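How a Dry-Erase Board Works

A dry-erase board, also called a whiteboard, is a flat panel with a very smooth surface. Ink sits on top of the surface and does not soak in. 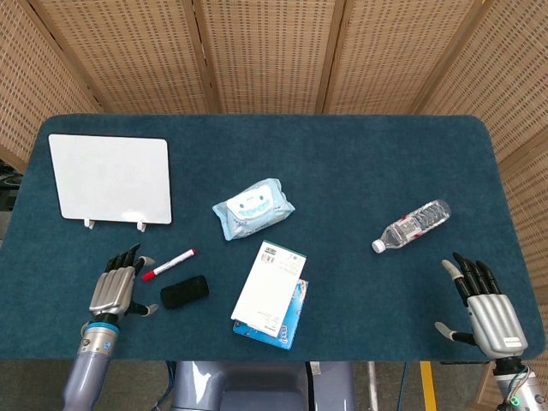 The smoothness matters more than the color. Paper is made of tiny fibers with gaps between them, and ink runs into the gaps and stays there. A whiteboard has a hard coating with almost no gaps.

What is in the marker?

Dry-erase ink has three main parts. The first is pigment, the powder that gives the color. The second is a solvent, a liquid that keeps the ink runny and dries quickly in air. The third is a release agent -- a slippery, oily material that keeps the pigment from gripping the board.

When you write, the solvent evaporates. The pigment and release agent stay behind as a thin film. An eraser with a soft, felt-like face pushes the film off as small crumbs. A black eraser hides these crumbs well, but they are still there, and a full eraser smears.

The cap keeps the solvent inside. A marker left open dries out at the tip and writes in pale streaks. Press the cap until it clicks, and store the marker lying flat so the ink stays even from end to end.

What about permanent marker?

Permanent ink has no release agent. It contains a resin, which works like glue. Ask an adult for help if someone uses the wrong marker.

Cleaning the board

1. Wipe with the dry eraser first.
2. If gray marks remain, use a damp cloth or a wet wipe.
3. Let the board dry before writing again. Water on the surface makes the ink bead up.

At the Brokside Learning Room, small tabletop boards are wiped down after every 30 uses. Old ink is harder to remove than new ink -- the release agent slowly loses its slip.

Words to know

Pigment: colored powder that does not dissolve.
Solvent: a liquid that other materials mix into.
Evaporate: to change from a liquid to a gas.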